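# The Long Way Around a Simple Rule

When I told my sister I was going to spend a good part of the winter reading about rules for household robots, she asked whether I was feeling all right. I was feeling fine! I'd just had dinner with a man named Ojārs Strazds, and by dessert he had me completely convinced that the most interesting piece of writing in the whole robot business was a document of nine short rules, stapled in one corner, that his company hands to every person who is going to let a machine pick things up in a room where people live.

The company is Ternirton, and it occupies the second floor of a building that used to sell upholstery fabric (there are still bolts of it in the stairwell, and I was told twice that I was welcome to take some). Ternirton doesn't build robots. It writes the working practices for people who do, and then it goes out and watches to see if those practices survive a morning of real use. Most of them don't, at least in their first version. Ojārs keeps the dead ones in a binder, and he will show you the binder if you give him the slightest encouragement.

The first rule he ever wrote ran to a page and a half. It concerned how close an arm may come to a piece of furniture before it has to slow down, and it had distances in it, and exceptions to the distances, and a little table. He was proud of that table. Then he handed the page to an operator, a perfectly capable young woman on her second week, and watched her fold it in half and use it to level a wobbly desk.

"She wasn't being rude," he told me. "She had a wobbly desk."

The version in use now is one sentence long. *Before the arm moves, look at everything it could touch and say out loud which of it can move.* That's the whole rule, and I must have heard it spoken thirty different ways while I was visiting, in voices ranging from a mumble to something close to singing.

I should explain the saying-out-loud part, which struck me as a bit silly at first and which I have since started doing in my own garage. Bindu Poduval, who trains Ternirton's observers, borrowed the habit from her years in a hospital pharmacy. There, she says, you learned very quickly that your eyes would agree with whatever you expected, and that your mouth was somewhat harder to fool. If you have to name a thing, you have to find it first. So her trainees stand at the edge of the work area and talk. Door, can move. Wall, can't. Rug, can move, and *will*, usually at the worst moment.

Bindu is a patient teacher, the kind who lets a silence go on until you fill it with something useful. She let me try a walk-through in a mock bedroom and I did very well, I thought, right up to the curtain. I had said nothing at all about the curtain. It was hanging there being a curtain, and I had filed it with the walls. She didn't correct me. She simply walked over and opened the window.

Each walk-through gets written up, and the write-ups go into a system called Vulgate, which holds 800 of them so far. I'd pictured something grand, but it's a plain searchable list with a box for comments, and the comments are where I lost an entire afternoon. Somebody had written four paragraphs about bead curtains. Somebody else wanted a ruling on whether a sleeping cat is an object that can move (yes, and work stops until the cat has been carried out). There's a long and rather heated exchange about laundry baskets – whether you name the basket, or the contents, or both – that ran from November well into December and was finally settled in favor of both.

Of the 800 reports, 305 mention cloth. Bindu had the number ready before I asked, and she says it's why the third rule got rewritten last year. The old wording told operators to identify "obstacles," and people, being people, took that to mean hard things. Tables, door frames, the corner of a bookshelf. They'd name every one of those beautifully and then let a gripper sail past a bathrobe.

Soft things are the real subject of rule three, which now asks the operator to treat cloth and thin plastic as having no fixed edge and to give them more room than they seem to need. Bindu teaches it in ordinary corners of ordinary rooms, at the height of the gripper, with the fingers open. A chair with clothing heaped on it is her favorite lesson, and you can see why when the two black fingers are spread in front of it: the chair is one item to name, and then there's the navy garment, the bit of red underneath, the white and gray cloth lying over the edge of the seat, each wanting its own mention. A trainee who gets through the pile and stops there has still missed the crumpled plastic hanging from the metal bar over on the other side, and she'll wait just as long for that one. 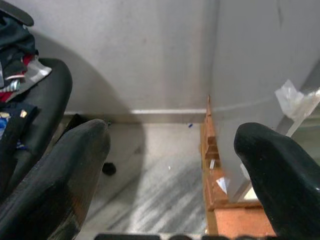 She has a soft spot for the small stuff, too. Rule four covers anything on the floor, and it has no minimum size, which has caused a certain amount of grumbling. A firm called Kouris, one of the first to adopt the nine rules, asked politely whether scraps of paper might be excused. Ojārs was inclined to say yes. Bindu was inclined to say no, and the rule still has no minimum size.

Kouris did win an argument over rule seven, on who may restart a machine after a stop. The original wanted two signatures. In a small apartment with one operator and the nearest colleague 3 miles off, that meant a great deal of standing around, so now a second person can give the all-clear by phone, provided the first one reads the room aloud again from the beginning. From the beginning, mind you, curtain and all.

The next revision is being tried out in Kiltness, where Ternirton has the use of a row of small houses until spring. Rule six, on lighting, is the one giving them trouble. Ojārs has it down to two sentences and wants it to be one. He read me both over the phone around four in the afternoon, then read them again with the order switched, and asked which I liked better. I said the second. He said he'd been afraid of that, and went off to change it back.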